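El club Cheon renueva sus tableros y abre inscripción para el torneo de agosto

El club de ajedrez Cheon estrena material. Llegaron los juegos nuevos, tableros y piezas, comprados con los 400 euros de la rifa de primavera más una aportación de la librería Medier. En total 22 juegos, que ya se están repartiendo por las mesas de la sala de la calle Keltetti. Los viejos van a la escuela del barrio, salvo dos que no tienen arreglo.

"Con los de antes había partidas con un tapón de botella haciendo de torre", cuenta Ye-rin Jin, que lleva la sección juvenil desde hace 9 años. Pide una cosa a los socios: que las piezas vuelvan a su sitio al acabar, las negras con las negras.
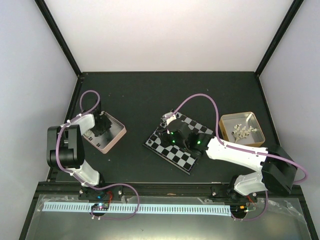 Porque el problema de siempre es ese, las piezas sueltas. Un peón perdido y el juego entero queda cojo. El club ha comprado peones de repuesto, pero pocos, y no los van a dar sin apuntarlo antes en la hoja de la entrada. Quien encuentre piezas en casa, en bolsillos o en mochilas, puede devolverlas sin dar explicaciónes.

El torneo de agosto, el Clurkamico, se jugará por segundo año en la misma sala. Partidas rápidas, eliminación directa a partir de cuartos. Primer premio, un lote de libros de Medier; el segundo todavía por confirmar. La organización ha impreso 1,000 planillas para anotar las jugadas, que sobrarán seguro y se guardan para el curso que viene. Los menores de doce juegan por la mañana, el resto desde las cinco de la tarde.

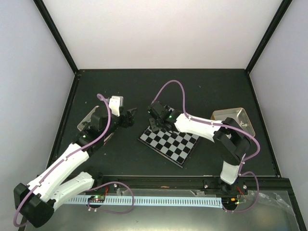
Un tablero de casillas blancas y negras, girado en diagonal sobre la mesa.

Las inscripciones, en la propia sala o en el mostrador de la librería, hasta completar plazas. Hay que llevar una foto y, los menores, la autorización firmada. El reloj lo pone el club. Los que tengan reloj propio pueden traerlo, pero solo se usa si el rival está de acuerdo.

Jin avisa tambien de que habrá clase abierta de finales de torre la víspera del torneo, gratis, sin reserva, con sitio limitado.

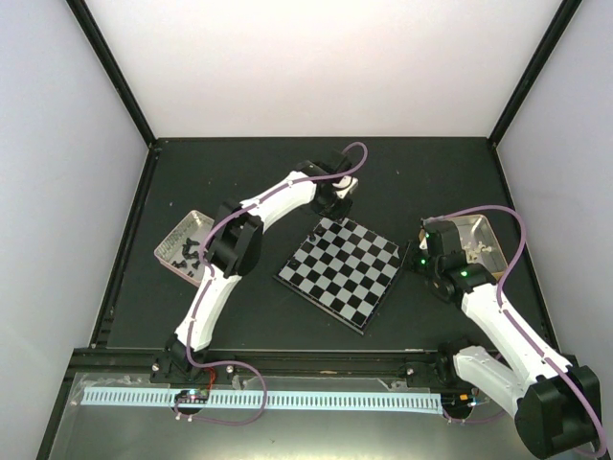
¿Hace falta ser socio para jugar el Clurkamico?
Puede apuntarse cualquiera. Los socios pagan la mitad de la cuota y los menores de doce no pagan nada.

Las bases estan colgadas en el tablón de la entrada. La lista de emparejamientos se pondrá al lado, a mediodía, el mismo día del torneo; la de los pequeños, a primera hora.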